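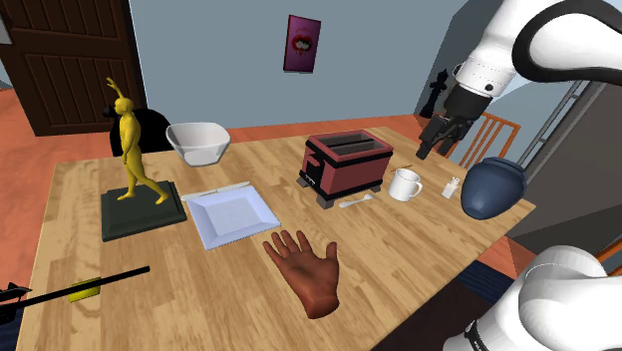

Table layout in the Skustura cell, with the arm waiting behind the mug.

Skustura simulated table cell: frequently asked questions
Maintained by Kristine Calimlim. Last revised June 2024.

Is this cell a stand-in for the real one?

No, and please stop writing it up that way. It is a rendered table with a rendered arm. It's handy for checking reach, camera placement and whether a scene file loads without falling over. When someone says a grasp "works" because it worked in here, I want to know what the friction values were and who picked them.

What do I need before I open it?

The Javex scene package, the arm model and the current calibration file. Load them in that order. The release notes claim the order doesn't matter. Try it the other way and look at where the gripper ends up relative to the tabletop, then decide whether you believe the release notes.

Why are there so many things on the table?

The toaster, the plate, the mug and the cutlery are there to be handled. The yellow statue and the blue vase are mainly there to get in the way. A planner that only does well on a bare table hasn't shown me much. I'm less convinced by the loose hand model. It was added as a size reference, and people keep treating it as a safety test. It has no forearm and no person attached to it. Keeping clear of it proves you can keep clear of a mesh.

The vase leans. Should I fix it?

Check its contact settings first. If you just set it upright by hand and save, you have hidden the question and changed the scene for everybody else. Write down the pose before you touch anything.

How do I set up the wrist view?

Mount the camera on the wrist link, point it down past the fingers and save the offset with the scene. Both fingers should show at the bottom of the view. Some of the fork will be hidden at certain poses, and moving the camera until the picture looks nice usually costs you something at the next pose. I'd sooner live with a partly covered fork than a view that only suits one grasp. 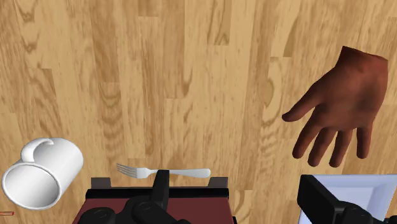 Looking down past the gripper: a finger crosses the neck of the fork, and the mug is on its side.

The mug is on its side. Is the run ruined?

Depends what you were testing. Go to the log and find out when its pose changed. A still won't tell you whether the arm hit it, an object settled badly or somebody loaded it that way. I have read three confident explanations for a tipped mug in the issue tracker and not one of them quoted a log line.

How often should I reset the scene?

Every 16 runs at the longest, and after any crash. Use a full reload. The quick reset button puts objects back but I don't trust it with joint state, and the Mizuno plug-in makes that worse by keeping its own copy.

Where do the joint limits come from?

From the arm file, unless you have Temard installed, in which case Temard quietly overrides them. Open the limits panel and read what is loaded. Don't go by what you loaded last month.

The fingers seem to pass through the fork. Is that a bug?

Sometimes. Overlap in a flat view only means one thing is in front of another. Turn on collision shapes and look from the side. If the shapes really do intersect, drop the time step and repeat the move 4 times before filing anything. Issue 952 is the long-running thread for this. Add to it and don't open a new one.

Can I raise the solver iterations and be done with it?

You can. I tested 700 in May. The runs got slower and the plots got smoother, which pleased everyone except me. Smoother isn't the same as closer to the hardware, and we had no hardware trace to compare against. If you have one, send it.

Who approves changes to the base scene?

I do. Send the old file, the new file and one sentence on what you expect to be different.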